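Community news | Stundance Residents' Newsletter

Print this page | E-mail to a friend

Library hours and the reading room

7 July 2022

The branch library on Lorinau Road will stay open until eight in the evening through the summer. The longer hours were tried in June, when 143 people came in after five, against 131 in the same weeks last year.

The reading room has new lamps and ten more chairs. Birger Sandberg at the front desk can book a table for you – groups of up to six, please.

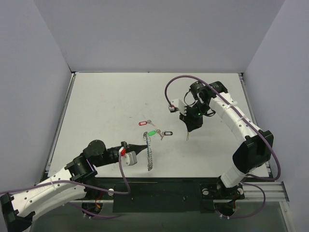 Book sale

Ebbe Hellström is sorting stock for the autumn sale and has 2000 paperbacks already. Crime and gardening are well covered. Children's books are still wanted, in clean condition. Leave them at the side door in Rønning Lane before noon. No encyclopaedias or video tapes.

We use cookies to remember your settings. Accept | Read more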